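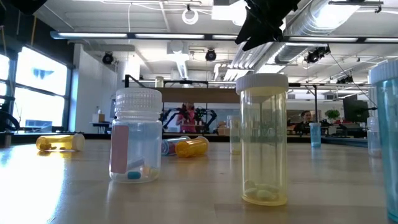

Figure 1. Plastic bottles and vials with white caps on a wooden tabletop.

Surtitles for a Small Stage: Report on the Bralia Project
Tove Bisgaard and Ulla Saarinen
Course in Theatre and Translation, second year

1. Introduction

In our project we made English surtitles for the student production of Bralia, a one-act play which was performed at the Stavo theatre in September. The play is spoken in Danish and Finnish, and a large part of our fellow students can follow only one of these languages, or none. The aim was to find out how much of the dialogue can be left out before the spectator loses the story.

Surtitles are well known from opera, where the singing is slow and many lines are repeated. Spoken theatre is more difficult. Actors change their speed from one evening to another, they sometimes jump over a line, and in a comedy the joke must not appear on the screen before it is spoken.

2. Preparing the text

We divided the script between us according to language. Tove translated the Danish parts and Ulla the Finnish parts, and afterwards each of us shortened the text of the other. This was a slow way to work, but we were less in love with the sentences of the other person and could cut them more easily.

The first full translation gave around 400 titles. It was clear already at the first reading that this was too many. We followed these rules when we shortened it:

No title has more than 2 lines.
Greetings, names and short answers are left out if the gesture makes them clear.
A question and its answer are not shown together.
Swear words are translated, but only the first time in a quarrel.

The last rule was discussed for a long time with the director. She wanted all of them to be kept – we still think that a strong word looks stronger in writing than it sounds on the stage.
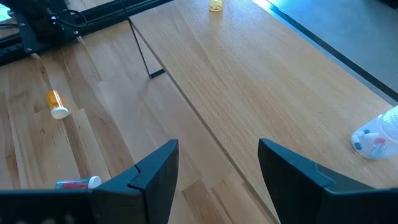
The long monologue of the mother was the hardest part to shorten. She speaks for 4 minutes almost without a pause, and she often begins a sentence which she does not finish. In the first version we finished the sentences for her, so that the titles would be easy to read. The actress told us that her character then sounded much too calm. We put the broken sentences back and made the titles shorter instead.

3. Rehearsals and performance

The titles were shown with the program Zelter, which the theatre already had on its computer. One person sat in the booth with the script and changed the titles by hand. We tried at first to change them exactly when the actor began to speak, but this was always felt as late by the people in the seats. It was better to breathe in together with the actor and press the key at that moment.

At the dress rehearsal the screen hung too high, above the lamps, and in the front rows one had to choose between the faces and the text. For the performance it was moved down to the left side of the stage.

4. What the audience answered

After the performance we received 30 answers on paper. Most of the spectators who knew neither language wrote that they could follow the story. Several were unsure who the uncle was, and here we must agree with them. His name is said only in a greeting, and we had cut the greetings.

Spectators who understood Danish were more critical. They read the titles anyway, and were disturbed when something was missing. We had not thought about this group when we planned the questions, so we cannot say how many of them would prefer to have no titles at all.

5. Further work

We would like to repeat the test with the play Ouazzani, which has more characters and much faster dialogue. The titles should then be ready before the first rehearsal with lights, and the person in the booth should be present at the rehearsals from the beginning. The complete list of titles, with the cut lines marked, is handed in together with this report.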